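朝食の盛り付けを機械にまかせるということ
Umsteadの調理室で働く人たちに聞く

Umsteadの朝は五時半に始まります。軽食を用意する調理室で、ダリア・マギさん(Dalia Mägi)は長いあいだパンを切り、並べ、卵をのせる仕事をしてきました。一月からは、その一部を二本のロボットアームにまかせる準備をしています。私が訪ねたのは、朝の注文が終わった十時ごろでした。

「最初は、自分の場所を取られると思いました」とマギさんは言います。「今は少し違う気持ちです。私の仕事は手を動かすことから、見ることと決めることに変わりました。見る仕事は座っていても疲れます。それは会社にも伝えました」

一日に出る朝食は300食です。パンを皿に置くだけの動作でも、300回続けると手首が痛くなるそうです。同僚のエフレン・カスティーヨさん(Efren Castillo)は、去年、手首のために休んだことがあります。

「パンは柔らかいでしょう。箱を持つのとは違います」とカスティーヨさんは説明してくれました。「強くつかむと形がつぶれるし、弱いと落ちます。人間は考えないでやっていますが、機械には数字で教えなければなりません。私はその数字を毎日ノートに書いています。今のページで17ページ目です」

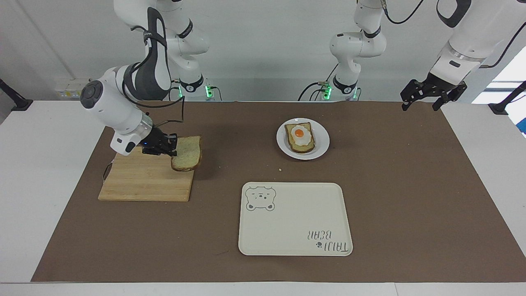 ジンイ・レイさん(Jingyi Lei)の考えでは、つかむ力の数字よりも、誰がその数字を直してよいかのほうが大事な問題だということです。今は設定を変えるたびにDraklowという管理画面で許可をもらう必要があり、待っているあいだ仕事が止まります。パンの種類は毎週のように変わるのに、許可には2日かかることもある、とレイさんは話していました。

この点はマギさんも同じ意見でした。ただし、誰でも自由に変えられるのも困ると言います。朝の担当が直した数字を、午後の担当が知らないまま使ったことがあったからです。そのときはパンの端がつぶれて、一つの皿を作り直しました。それからは、変えた人が名前と時刻を紙にも書くことになりました。紙は冷蔵庫の横にはってあります。

昼前に、カスティーヨさんはもう一度机の前に立ち、食パンの位置を確かめました。皿の中でパンが少し傾いているだけで、つかむ場所が変わるそうです。「人に教えるときは『だいたいこの辺』と言えば通じます。その『だいたい』を説明するのに、私は三か月かかりました」
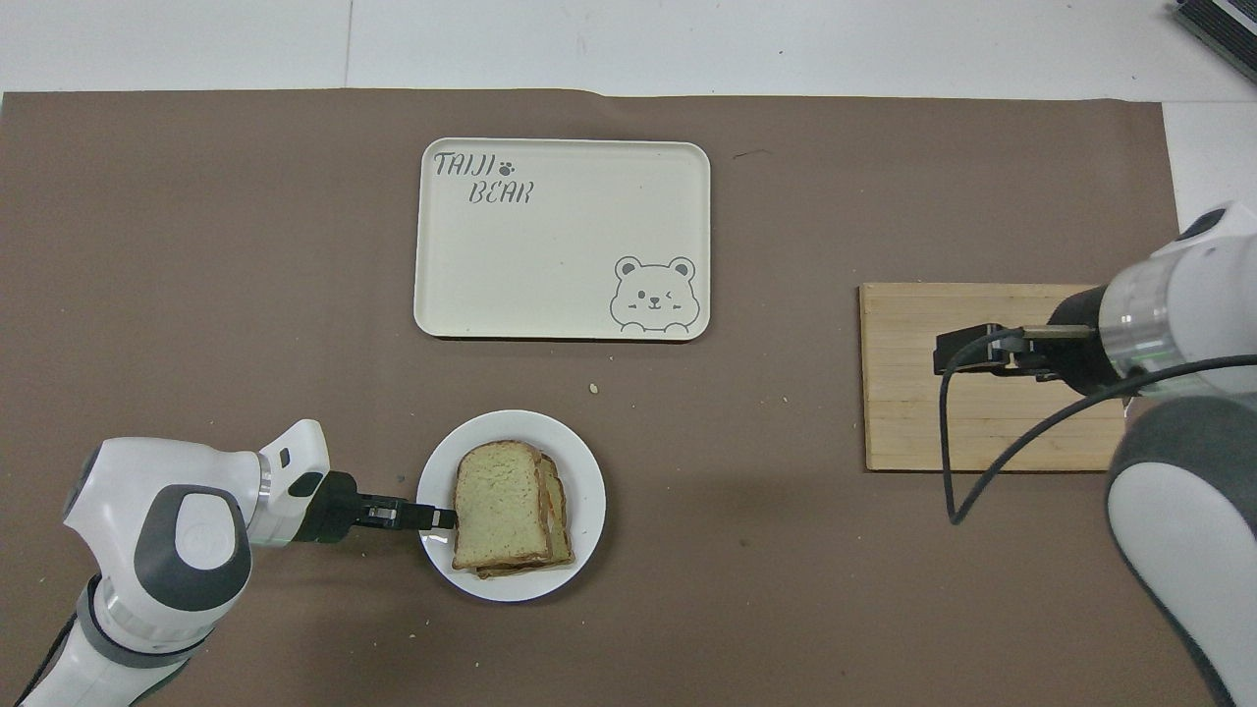 この仕事で人は減りますか。
朝の当番は今も3人のままで、会社からは、春までは人数を変えないと聞いています。そのあとのことは、まだ決まっていません。

マギさんは、春のあとの話になると声が少し小さくなりました。「若い人は新しい仕事を覚えればいいと言われます。でも私は料理が好きでここに入りました。画面を見る時間が長い日は、家に帰ってから何か作りたくなります」

よくなったことも聞きました。休憩が決まった時間に取れるようになったこと、そして新しい献立を試す時間ができたことだそうです。先週は二人で卵の焼き方を変えてみました。黄身の固さについては、まだ意見が合っていません。

帰るとき、カスティーヨさんはノートの新しいページに線を引いていました。次は厚く切ったパンの数字を調べるそうです。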